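The Lunchbox Shift

At Trirnus, the working day starts at eight with a plastic container. You pick it up, you move it, you put it down, and then you do it again until the coffee is ready, at which point you have some coffee and do it again.

The company sells robot skills to warehouses and commercial kitchens. It gets those skills from a staff of 30 who spend their shifts with a gripper in each hand, handling household goods as a machine would have to. The recordings go upstairs. What comes back down, some months later, is software that can do a passable impression of your elbows.

I had pictured something more futuristic. The first object I was introduced to was a Lock & Lock box, and I own four of those, two with lids. 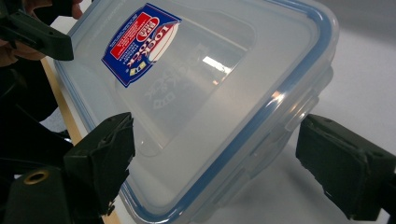

Learning to be worse at things

New hires get a week of training, most of it spent unlearning. Anyone can lift a food container with ten fingers and no thought at all. Take away eight of the fingers and it becomes a skilled trade. The pads have to meet the sides squarely, at the same height, and you have to stop squeezing before your instincts tell you to. One operator, who came over from the packing line at Skikov when it closed a shift, told me she had been fast there for years and was now paid to be slow. She found it insulting until about lunchtime on the first day, and restful after that.

The target is 50 good takes a shift. A good take has no fumbles, unless fumbles have been requested, in which case it has a convincing one. There is a page in the handbook on how to drop something naturally. Opinion on the floor is divided as to whether this can be taught.

The wire shelf is the current assignment and it isn't loved. Grippers and thin wire don't get along, and a pad that comes in at a slant

can nudge the whole thing across the table, so the old hands approach low and take their time.

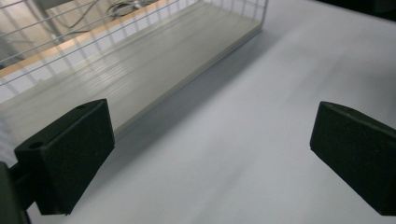
They also talk, which surprised me. The packing line was too loud for conversation. At Trirnus the loudest thing in the building is the vending machine, and by mid-morning I had heard a full account of a kitchen renovation and most of a divorce.

Hourly pay is a little better than at Skikov. The wrists are about the same. Operators used to rotate tasks every hour, until the scheduling program, Brostik, decided that longer runs gave cleaner data. The staff objected, and Brostik now allows a swap after 23 takes, a number it has never explained.

Placing a box between the two pads is the part visitors always want to try. I was given a turn in the afternoon, with a clear container that had a small blue package inside. My first take was marked for deletion before I had set my hands down.
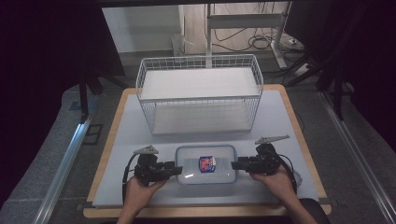 So who gets replaced?

Everyone I met had been asked this by a relative. The usual version is: aren't you training the thing that takes your job? The usual reply is that the job they had before has already gone, and this one has a chair.

Management prefers to talk about the customer side. Hnatiuk, a meal-prep firm that bought the first set of skills in February, kept its kitchen crew and moved them from stacking containers to checking the stacks. I asked one of the crew how that was going. She said the robot was very polite and that she now spends her day watching someone else do her old work more slowly than she did. She has considered applying for management.

Back at Trirnus, a sheet by the door shows progress toward 1000 approved takes for the current set. After that the shelf goes back into storage and the next assignment comes out. Rumor says it will be fitted sheets, and two people have already put in for vacation.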